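Warmwachsgerät Kiltwood 600 für Kabine und Heimgebrauch

Artikelgruppe: Haarentfernung / Wachserwärmer
Lieferzeit: 7 Werktage

Das Kiltwood 600 ist ein Wachserwärmer für Dosen und lose Wachsperlen. Der Einsatz fasst 600 ml, der Topf ist herausnehmbar und hat einen klappbaren Henkel. Das Gerät eignet sich für Warmwachs, Filmwachs und Zuckerpaste. Paraffin für Handbäder sollte darin nicht erwärmt werden, dafür führen wir das Wannengerät Drollton.

Die Temperatur wird über einen Drehregler mit sieben Stufen eingestellt. Stufe 1 hält bereits geschmolzenes Wachs weich, Stufe 4 reicht für die meisten Filmwachse. Die höchste Stufe ist nur zum Anschmelzen gedacht. Eine Kontrollleuchte zeigt an, ob die Heizung arbeitet. Ist die eingestellte Temperatur erreicht, erlischt sie und schaltet sich beim Nachheizen wieder ein.

Für Studios mit mehreren Kabinen gibt es die kleinere Ausführung Kiltwood 300 mit 300-ml-Einsatz. Sie ist für Gesicht und Achseln ausreichend und passt auf den Beistellwagen Maserbridge. Deckel und Abstreifbügel der beiden Größen sind nicht untereinander austauschbar.
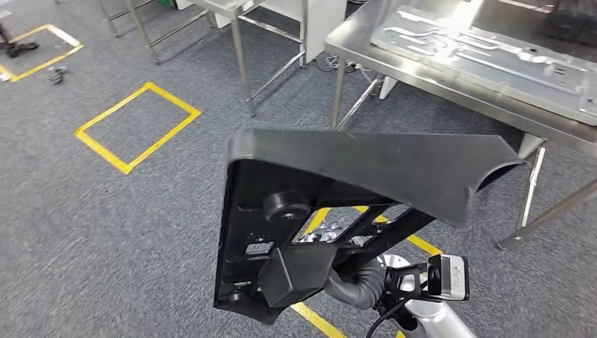 Schwarzes Kunststoffteil mit Rippenstruktur und rundem Gummipuffer

Lieferumfang Kiltwood 600

Grundgerät mit fest angeschlossenem Netzkabel
Herausnehmbarer Einsatz, 600 ml
Transparenter Deckel
Abstreifbügel
Zehn Schutzringe aus Karton
Bedienungsanleitung

Spatel, Vliesstreifen und Wachs sind nicht enthalten. Wachsperlen der Marke Dehghan erhalten Sie im Beutel zu 300 g oder 1000 g, in den Sorten Natur, Rosé und Azulen. Die Sorte Azulen wird gern nach dem Sommer für empfindliche Haut bestellt und ist im September manchmal knapp.

Anwendung

Perlen bis höchstens zwei Finger breit unter den Rand einfüllen und den Deckel auflegen. Auf höchster Stufe anschmelzen, danach zurückdrehen und umrühren. Das Wachs ist am Rand immer flüssiger als in der Mitte. Vor dem Auftragen die Temperatur an der Innenseite des eigenen Handgelenks prüfen, auch wenn der Regler schon länger auf derselben Stufe steht. Filmwachs wird ohne Streifen abgezogen und sollte dafür etwas dicker aufgetragen werden, mit einer deutlichen Kante am Ende.

Nicht anwenden auf verletzter oder gereizter Haut, auf Krampfadern, bei frischem Sonnenbrand und während einer Behandlung mit Retinoiden. Im Zweifel vorher ärztlich abklären lassen.

Reinigung

Den Einsatz leeren, solange das Wachs noch weich ist, und mit einem ölhaltigen Wachsentferner auswischen. Das Gehäuse nur feucht abwischen. Das Grundgerät darf nicht ins Wasser – auch nicht zum kurzen Abspülen. Schutzringe nach jedem Arbeitstag wechseln.

Ersatzteile

Einsatz, Deckel und Abstreifbügel können einzeln nachbestellt werden. Bitte geben Sie bei der Bestellung die Gerätegröße an, sie steht auf dem Typenschild an der Unterseite. Geöffnete Wachsbeutel und benutzte Einsätze nehmen wir aus hygienischen Gründen nicht zurück.

Passend dazu: Holzspatel breit, Vliesstreifen auf Rolle, Pflegeöl nach der Haarentfernung, Beistellwagen Maserbridge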